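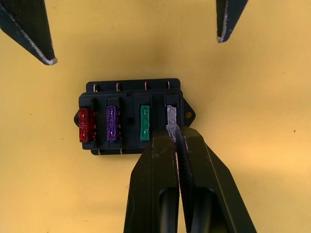
Small Parts, Two Arms

By Iestyn Pugh
January 2021
182 shares | 2 comments

The Vanness robotics club spent most of the winter on fuses. The task sheet for the Gorkel Cup asks a pair of arms to work with a block of blade fuses, red, purple, green and clear. Students write the control code themselves and get one long run in front of the judges.

Last year the club entered the sorting class and came in near the bottom. Fuses are harder. A grip a little too high tips the part sideways, and one too low hits the housing.

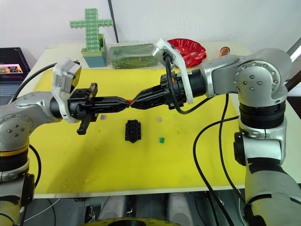 Passing a part between grippers took the longest to get right. The team logged over 1,000 practice tries before the break, and the best settings are taped inside a cabinet door. The club's budget for the season is $2,000, most of it already spent on travel. Practice starts again Monday after school.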